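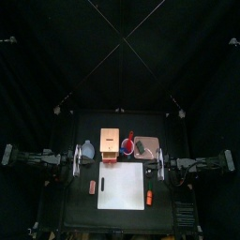
Skoltgate tabletop enclosure, black fabric, model 1205

Product group: Enclosures and work surfaces
Supplier: Zarwood
Page last revised: Oct 3, 2004

The Skoltgate is a fabric-walled enclosure for tabletop work with small household goods: jugs, cups, trays, drawer boxes and similar items. Walls and ceiling are black and non-reflective. The tabletop is supplied in matching black, so that pale, tinted and translucent plastics stand out against it.

Construction
Fabric panels attach to the support structure with hook tape and can be removed singly for washing. Wash cold, line dry. Do not iron.
Diagonal ceiling cables are tensioned by hand. Retension after the first 2 weeks of use and whenever the fabric is taken down.
Side brackets accept accessories up to 25 lb per pair. Do not hang loads from the ceiling cables.

Tabletop
Matte finish. Clean with a damp cloth and mild soap. Solvent cleaners leave glossy patches that cannot be polished out. Drawer boxes should be placed with the drawer facing the near side, leaving clearance for full travel.

Supplied with
Wall and ceiling panels, tabletop, cable set, hex key, spare hook tape.

Not supplied
Lighting, storage boxes, trays and drinkware. For compatible drawer boxes see the Wuladon range.

Ordering
Standard units ship flat from the Acuña warehouse. Assembly requires 2 people. For replacement panels, quote the model number and state left, right, rear or ceiling. Technical questions to Ilham Erraji, parts desk.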